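The Abbey That Wasn't on the Way to Anything

I went to Ronutska for the green man. I'd read a paperback, bought for 50p at a church fete, whose author was quite certain that a face carved under the abbey stairs was the key to a secret brotherhood of masons, a lost gospel and, by chapter nine, the Moon. I'm not a believer in this sort of thing, but I am a believer in going to look, especially in May when the hotels are still cheap.

There are two ways up. The sensible one is the road. I took the pilgrims' path, which has 417 steps according to the sign at the bottom, and a bench at the halfway point that faces a hedge.

The abbey is run these days by something called the Azimi Trust, who charge five euros and give you a leaflet. The leaflet is very much on the side of common sense. It says the face under the stairs is "a decorative foliate head, probably local work". You can almost hear the sigh. Next to the leaflets, at twice the price of admission, they sell the paperback.

The face itself is about the size of a saucer and looks like a man who has been told his train is cancelled. Leaves come out of his mouth, and he has one good ear. According to my book he is gazing at the exact spot where the treasure was buried. He is gazing at a fire extinguisher. I did check behind it, and I'd like to think anyone would.

What I hadn't expected was the chapter house, which the book skips entirely. There are 27 stone seats round the wall, each with a mark scratched into the arm: arrows, fish, a sort of hourglass, something that might be a goose. The chap at the desk said they were masons' marks, put there so that everyone got paid for their own blocks. The book would say they were an alphabet. I sat there for most of an hour trying to read it anyway, and got as far as "fish arrow goose", and I have had worse advice from living clergymen.

By the time I got back down to my rented flat in Prukier my knees had left the brotherhood, so the rest of the evening was tea, biscuits and chapter ten.

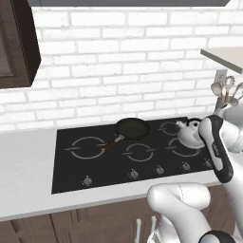 What chapter ten says

Chapter ten says the marks at Ronutska match the ones in the crypt at Numport. The author gives a drawing of each, side by side. They do match, and they match so well that the same smudge appears on both goose tails, which made me wonder how many crypts he'd been down.

All the same, I'm going to Numport. I know how that sounds. I think what I like about these theories is that they send you to places you'd never have bothered with, and make you look properly at the bottom of a staircase. The monks presumably had their own reasons for the leaves and the cross face, and they didn't write them down, or they did and somebody used the page to line a shelf.

The crypt is only open in the mornings and you have to ring for the key. I've rung twice. The second time a woman asked if I was "one of the goose people", and I said no, and she said they all say that.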